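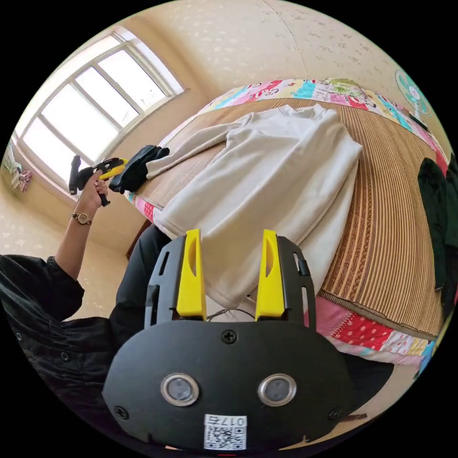
Mareike Ruppert
1/ Plier un pull à manches longues sur un lit, méthode à plat. Fil court, technique. Je corrige au passage deux ou trois choses que j'avais écrites en novembre sur les mailles claires.

2/ Le support d'abord. Une natte tressée vaut mieux qu'une couette : surface ferme, le tissu ne s'enfonce pas, les bords restent lisibles. Inconvénient : une maille lâche accroche sur les brins. On pose, on ne traîne pas.

3/ Le patchwork reste poussé au bord du lit. Plier par-dessus un couvre-lit donne des épaisseurs irrégulières et un pli central qui part de travers.

4/ Mise à plat. Ourlet vers soi, col vers le fond. Devant et dos superposés, coutures latérales l'une sur l'autre. Si une double épaisseur dépasse d'un côté, le dos a glissé : reprendre à l'ourlet, remonter vers l'emmanchure.

5/ Lisser du centre vers les côtés, paume ouverte, sans tirer. Tirer sur une maille humide ou tiède fixe la déformation. Les petites vagues sur le corps du pull n'ont aucune importance, elles partent au pliage.

6/ Les manches. L'erreur courante : les laisser en diagonale et rabattre le côté par-dessus. On obtient un bourrelet à l'épaule. Ramener d'abord la manche à l'horizontale, puis rabattre le tiers latéral, puis redescendre la manche le long du pli.

7/ Même opération de l'autre côté. La largeur finale se règle sur le tiroir, pas sur le pull. Mes bacs Weklow imposent un rectangle plus étroit que ce que donne le pliage en tiers classique, donc je rabats un peu plus loin que l'axe du col.

8/ Ensuite l'ourlet : un premier pli jusqu'à mi-hauteur, un second jusque sous le col. Le paquet doit tenir debout sur la tranche. S'il s'ouvre, il reste de l'air entre les couches.

9/ Pour les pulls épais, je m'arrête au premier pli et je range à plat. Debout, ils s'affaissent en 2 jours et poussent leurs voisins.

10/ Question reçue de Gudrun Dreßler : pourquoi pas sur cintre ? Le poids se concentre aux épaules, la maille s'allonge, on récupère deux bosses. Au-delà de 900 g, je ne suspends plus rien en tricot.

11/ Blanc cassé et noir : je les trie avant, pas pendant. Une petite pièce noire oubliée en boule à côté d'un pull clair finit dans le pli, et ses peluches avec. Les petites pièces vont dans un bac séparé, traitées en dernier.

12/ Peluches déjà présentes sur le clair : rouleau adhésif, un seul sens, du col vers l'ourlet. La brosse Utix fonctionne aussi mais elle soulève la fibre sur l'acrylique. Sur laine, rien à signaler.

13/ Rectification. J'avais recommandé de glisser un papier de soie dans le pli central. Essai refait sur une pile complète : aucune différence visible au bout d'un mois en tiroir. Je le garde pour la valise.

14/ Dans la valise, justement : col contre ourlet en alternance d'un pull à l'autre. Les cols sont plus épais, tous du même côté la pile penche.

15/ Température de lavage avant rangement : lire l'étiquette. On me demande un chiffre à chaque fil, je n'en donnerai pas. Un pull en laine passé à 50 degrés n'a plus besoin d'être plié de la même façon.

16/ Vendredi, même exercice avec les gilets à boutons. Boutonner un sur deux avant de mettre à plat, je détaillerai l'ordre.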